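Progress report no. 2 to the Beddoe Fund
Project: Shared work with a robot arm in the Sonevik meal kitchen
Prepared by: Sushil Maurya, project lead, Dritodier

Dear members of the Beddoe Fund,

This is our second report. The first one was mostly about purchase and installation. In this one I try to answer the question you asked us in your letter: what does the arm change for the people who work in the kitchen? I will also report on the spending and on one matter where we are behind the plan.

The practice table now has the plate, bowl, colander and mug in use, with the toaster oven at the side. Staff choose each morning what will be practised, and it is always tableware and light items, never knives.

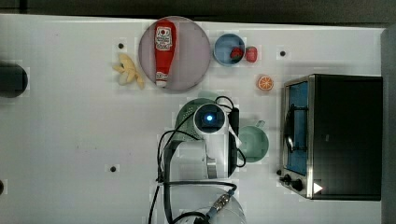 Serberg, January

The work in this period was sorting and clearing. In the plan we called it Stage B. The arm must pick up an item, bring it to the correct place and let it go without pushing its neighbours. We recorded 1135 attempts in this period and the target was 600, so on quantity we are well ahead. On quality I am more careful. Bowls and mugs are good. Round and light things still roll away too often, and bottles that lie on their side need a slower approach than we had programmed.

The kitchen produces 300 meals on a normal day. Before the project, two people stood at the return bench for most of the afternoon. It is repetitive work and hard on the wrists, and it was the shift that everybody tried to swap. We don't yet let the arm work at the real return bench, so I can't claim that we saved hours there. What I can report is how the training time is used. Each of the staff on the roster spends part of a shift at the practice table, guiding the arm by hand and correcting it. At the beginning some of them were worried that they were teaching their own replacement. We discussed this openly at the Wednesday meeting, and management has confirmed in writing that no position will be cut during the project or in the year after it.

Abdul-Rahman Darko, the shift supervisor, was the most doubtful person in the first month. He asked us to write down who is responsible when the arm drops something, and who may stop it. This was a fair question and we had no good answer. Now there is a one-page rule on the wall: any person may press stop, at any time, and doesn't need to explain why. He also changed the roster so that the same person is never at the practice table two days in a row.

The part that took most of our attention is perforated surfaces. A colander or a drain plate is full of small holes, and a shiny one also gives back the light from above. At short distance the picture from the wrist camera loses its detail and the software is then not sure where the edge is.

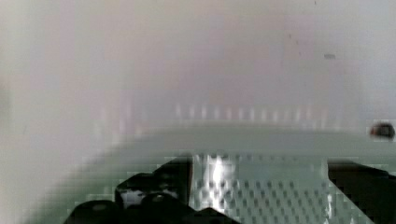

We tried three remedies. Lower light helped a little, but staff complained about it with good reason, because they must also see what they are doing. A matt cloth under the items helped more, but it has to be washed every day. The third is to let the arm decide on the grip earlier, from farther away, and then trust that decision on the last part of the movement. We will continue with this one. It needs no change in the room and no extra work for anybody.

There is also a less technical effect. The staff have started to put things back in a more regular way, because they see what confuses the arm. Some of them like the new order. Others told me that it feels as if the kitchen is being arranged for the machine, and I think we should take this seriously. I have added a question on it to the next staff survey.

Spending: we have used 43 per cent of the grant. The largest item was paid release time for staff, as agreed. The grip pads cost more than in the budget, and we covered the difference from the travel line, where little was needed.

Delay: the move to the real return bench was planned for the end of this period. I ask for your agreement to postpone it by one month. The guard rail hasn't been inspected yet, and I don't want to begin without it.

Next period: finish the work on perforated items, complete the inspection, and train the evening shift, who until now only saw the arm when it was switched off. Abdul-Rahman will lead this training himself.

I'm glad to answer questions by phone - mornings are best - or to show you the kitchen if you come to Serberg.

With kind regards,
Sushil Maurya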